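Vahidi introduces two-panel display table and turned wooden stand for small shops

PURNLEY, December 18, 2021

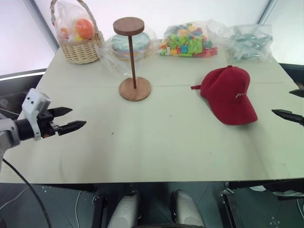 Vahidi, the Purnley maker of shop and market furniture, has added a display table and a matching cap and hat stand to its Gredon range. Both products are intended for gift shops, toy shops and museum counters where stock of different shapes has to share one surface. The table has a light beige top made up of two panels that meet at a faint seam across the middle, and the stand is a plain pedestal: a round, flat wooden disc on top, a thin dark rod and a round wooden base. A dark red baseball cap laid directly on the table takes up the full width of its brim, and the stand is designed to lift such an item clear of the surface so that the space beside the base can be used for smaller goods.

The table top is supplied in two sections, each 600 mm deep, which are joined on site. The join runs parallel to the long edges. Dividing the top in this way allows the table to be carried through a standard shop door and up a narrow staircase without removing the legs from either section. The sections are drawn together by four bolts from the underside and can be separated again with the key supplied.

The beige finish was selected after a trial of three colours. White showed marks from price labels and darker shades made the contents of clear packaging harder to see under shop lighting. The finish is matt and may be cleaned with a damp cloth and mild soap. Abrasive pads and solvent cleaners should not be used, and standing water should be wiped from the join.

The stand is 465 mm high. The rod is fixed to both discs by a threaded insert and unscrews by hand for flat storage. The edges of the discs are rounded to avoid snagging knitted or embroidered goods. Felt pads for the underside of the base are included in the carton and should be fitted before first use.

"Small retailers buy one table and expect it to carry soft toys in March and woollen hats in December," said Tahmineh Abbasi, product manager for the Gredon range. "We set the depth so that taller goods, such as a basket with an arched handle, can stand along the back edge and still leave a working area at the front for wrapping or for a card reader."

The company's layout sheet, packed with every table, sets out a suggested arrangement in two rows. Baskets and boxed or bagged toys are placed along the far edge. Stands go in front of them and slightly to one side, with the disc below the line of any printed label behind. Caps should be placed crown up with the brim turned towards the customer's usual direction of approach. Toys sold in clear wrapping should be set with the seam of the wrapping to the rear.

Tables may be used singly or placed end to end. A linking plate for joining two tables is available as a separate item. The range was developed with Vondero, which supplies the turned wooden parts and will hold spare rods and discs for the stand.

"The stand is a simple part, but it had to stay upright when a customer takes a hat off it with one hand," said Jamshid Vahidi, director of the company. "Most of the development time went into the diameter and weight of the base. The first version was lighter and we were not satisfied with it."

The first production run consists of 40 tables and 600 stands. Stands are sold individually and do not have to be ordered with a table. Existing Gredon tables with a single-piece top remain in the catalogue and are not affected by the change. The new linking plate does not fit them.

Orders placed by trade customers will be delivered flat, with the table legs packed in a separate carton. Assembly requires two people. Customers who already hold an account may order through their usual contact at Purnley, and new customers should request a trade form from the sales office.

Finish samples and a printed copy of the layout sheet can be sent on request.

About Vahidi
Vahidi designs and makes tables, stands and shelving for independent shops, museums and indoor markets. Its workshop and sales office are in Purnley.

Press enquiries: Tahmineh Abbasi, Vahidi, Purnley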